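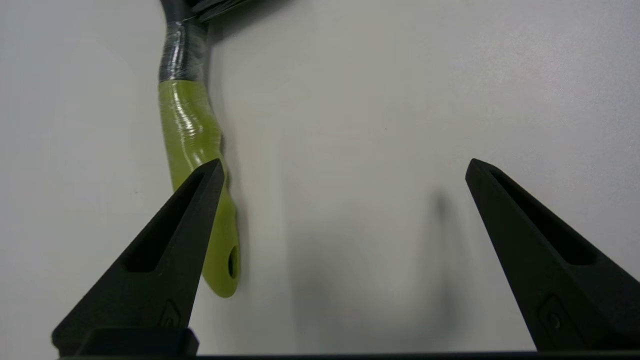 4. First power-up and pedal setup

Do the stand first (section 3). Piano has to be level before you plug anything in.

1. Push the pedal plug into the socket marked PEDAL, flat side down. Don't force it.
2. Connect the adapter, then the wall outlet. In that order.
3. Volume all the way down. Hold POWER two seconds, let go when the light goes green.
4. Press FUNCTION + lowest C. Display shows 414 – that's the pedal menu.
5. Press the damper pedal all the way down, hold, release slowly. Display goes to 665 when its done.

Note: Half-pedal only works with the Zorumo triple unit. The single Louro footswitch is on/off, nothing between.

CAUTION: Foot off the pedals during power-up. The piano reads them backward otherwise and you have to start over from step 3. 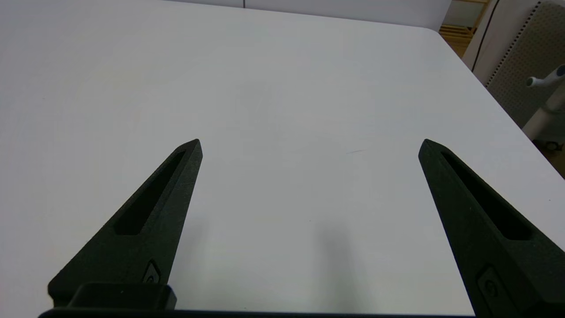 6. Turn up the volume a little and play a few notes, low end and high end both.
7. Save with FUNCTION + highest C. Skip this and the settings are gone at power-off.

Auto-off kicks in after 25 minutes. To disable, see section 7.

Older Wetov models (serial below 2000): no pedal menu, skip steps 4, 5 and 7. Headphone jacks are under the keybed, left side – both sizes, no adaptor needed.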